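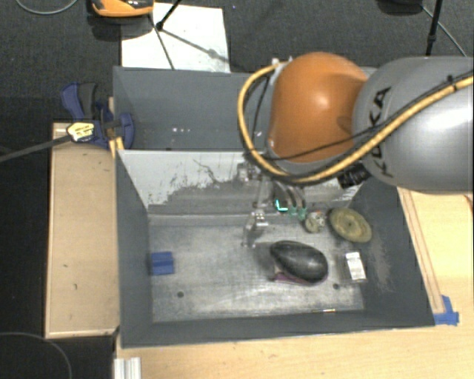
the gray bin

binfullofregret
Bumping my own thread from September. I still have 28 of these gray totes and I still can't decide what to do about the scuffs. The floor of this one has pale streaks and smudges all over and the far wall has dark scratches plus a big scraped patch low down. Clean them or just keep using them?

tote_hoarder54
Keep using them. It's a bin! Mine look worse than that and the stuff inside doesn't care.

marlowgarage
Disagree. I sold a batch of 521 liners through Kikport and the scraped ones went for next to nothing. Dish soap first, then a white eraser pad – go easy, you can polish a shiny spot into the floor and then you've got a new problem.

binfullofregret
I'm not selling, they're for the parts shelves at our Kendside unit. Mostly I don't want gray dust coming off on things.

kettle_and_twine
Wipe the inside with a white rag. If the rag comes up gray, wash it. If it comes up clean, those are just marks and you can leave them alone. I wasted a whole evening scrubbing marks that were never coming out (my own fault, I'd had coffee at 9 pm and wanted a project).

rustyhinge604
What's the black egg thing? I've been staring at it. And is that something purple sticking out from under it?

binfullofregret
Lol, no idea on either one. Odds and ends bin. It's glossy and it rolls, that's all I can tell you.

marlowgarage
See, that's my other gripe, glossy stuff loose in a scratched bin. Put a mat down. Nornex does a thin rubber one you can trim with scissors.

tote_hoarder54
A mat covers the holes though. There are two little round ones in that floor, and if they go all the way through I'd want them open. I had a bin hold water for a month once and the smell, wow.

marlowgarage
So punch two holes in the mat?

tote_hoarder54
Or skip the mat and save the money!

kettle_and_twine
I'm with the no mat crowd for odds and ends. Small flat things slide under the edge and you never see them again.

binfullofregret
OK, rag test tonight on a few of them. I've got half a bottle of the Ó Dubhghaill degreaser left, anyone used that on gray plastic?

rustyhinge604
Are we sure it's plastic? The floor looks like metal to me. Check before you put anything strong on it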